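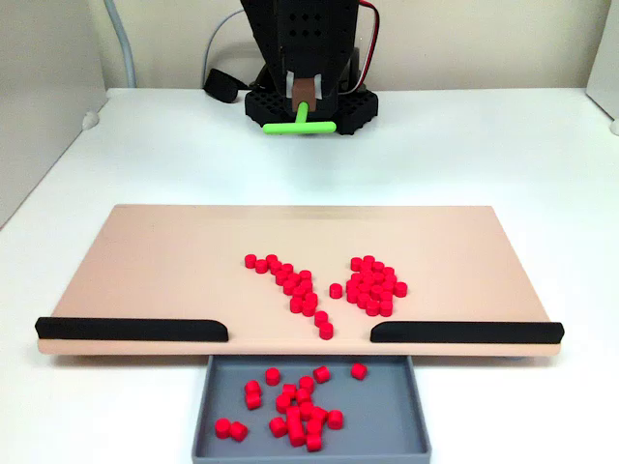 Melahat Baysal wrote in after the July post to ask why I bother with rails at all, when a raised lip alone will stop a disc from rolling off. A fair question. A lip stops a disc but does not steer it. Rubber does both, and it is quieter.

The layout is simple. One flat board, two dark rails along one long edge, and a gap in the middle for the pieces to pass through. The inner end of each rail is rounded. I tried square ends on the Porell board last year and the discs caught on the corners. With a rounded end, a disc that arrives slightly off line tends to slide into the gap.

Gap width is the figure people ask for. I settled on 100 mm. At 7 discs abreast the group jams, so I push smaller clusters and accept the extra strokes. 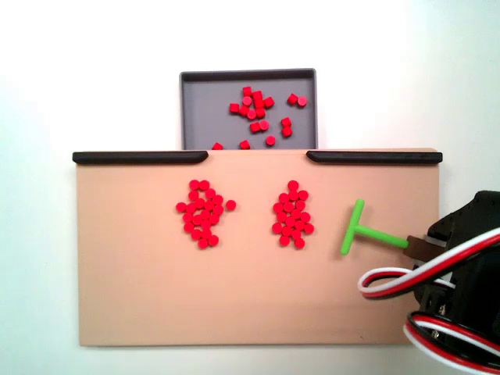

The tray sits behind the gap and should be lower than the board surface, by 6 mm in my case. Any less and the first pieces to drop block the next ones. A shallow tray is enough for short pegs and discs, though they land in all positions, some flat and some on their sides. I do not sort them.

Two notes on fixing. Glue the rails and leave them overnight under weight. Check the board with a level afterwards, as a slope of 8 mm end to end was enough to send my discs left on every push.

Martim Lobo has asked for a version with a narrower gap. I have the rubber for it but no spare board, so that will wait until the Gredby order arrives.

Posted October 1, 2023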